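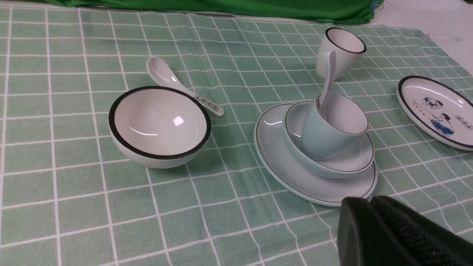

Black-rimmed bowl and cup, the two white spoons, and the pale blue pieces stacked on the plate. Green check cloth.

MINUTES — Tableware and Kitchen Group, Usholm Hall
July meeting, upstairs room, started 7:10 pm (late, door code again)

Last minutes
Read, passed. One fix: the tea towels were bought by the supper club, not by us.

1. Tableware for the soup suppers
Main item, took most of the evening. Question was do we stay with the white with black rim or go over to pale blue, or mix.

For black rim: shows up well on the green cloth, matches what is already in the tall cupboard, bowl is deep enough for noodles. Oval plate liked for dumplings and fish.
For pale blue: softer look, small cup nice for tea. The smaller dish sits well on the big round plate, so could go out as one set per seat.
Against mixing: looks like a yard sale (one member). Against that: everybody's kitchen looks like a yard sale and supper still gets eaten (another member).

Long talk about stacking. Cup in dish on plate is fine on a table, less fine on a tray going up the stairs. Two people have carried trays up those stairs and both said no stacks, carry flat. Agreed: stacks get made at the table, not in the kitchen.

Decision: black rim for bowls, cups and oval plates. Pale blue for the tea cups and small dishes only. Passed, one against, who asked for it to be minuted that blue shows tea stains less.

2. Spoons
White ceramic soup spoons to stay. Metal ones proposed as cheaper and they don't chip. Voted down, too hot in the mouth and the noise in the bowls is awful.

Asked what the Chinese characters on the spoon handle say. No one present could read them. Member will ask at the Wong shop when the order goes in. Not urgent.

Spoons standing up in cups — some like it, saves room on the table. Others say they get knocked. Left to whoever is setting up on the night.

3. Order and quote
Quote is from Plavance, good through the end of August. 34 place settings, delivered to the side door. Wong quote came in a bit higher but they will swap chips and breakages for the first month, Plavance wont. Some back and forth. Agreed go with Wong for bowls, cups and spoons, Plavance for the oval plates only. Spending cap 2000 for the lot including delivery. Anything over comes back to the meeting.

Question from the floor, do we need that many settings. Last supper had 16 tables' worth of people in and out over the evening and the washing up could not keep pace. So yes.

4. Tablecloths
Green with the white grid to be the standard cloth. Does not lie flat, everyone has noticed. Suggestions: iron it (no iron in the building), clips under the edge, wash and hang it wet. Clips to be tried first. Member has a bag of them from the Flurum fair, will bring.

Grid is handy for laying places, you can line plates up on it. Proposal to fix a number of squares per person — dropped after ten minutes, life is short.

Plain green cloth also wanted for the serving table at the back. Fabric stall on the corner has some, price to be checked.

5. Cupboard and storage
Tall cupboard needs sorting before any delivery comes. Old mugs out, keep 9 for the Flurum walkers who use the kitchen in the mornings. Rest to the swap table. Shelf order from the bottom: plates, bowls, cups, spoons in the drawer. Label the shelfs this time. Felt circles between the oval plates as the glaze marks.

Second shelf bracket is loose. Was loose in the spring too. Somebody please bring a screwdriver.

6. Washing up
Reminder, ceramic spoons go in the rack seperately, not thrown in the bottom of the sink under the pots. New sponge every supper. Rota sheet is full until September, two gaps after that.

7. Any other business
— Side door code is changing, new one will be sent around.
— Rice cooker lid still missing.
— Chili oil: someone took the big jar home, please return it.
— Request for a bigger teapot. Put off to next time.

To do
Order to Wong, and ask about the characters
Oval plate order to Plavance
Clips for the cloth
Price on plain green fabric
Cupboard morning, before the delivery, all welcome, bring boxes
Screwdriver

Next meeting in September, same room, 7 pm. Closed 8:50 pm.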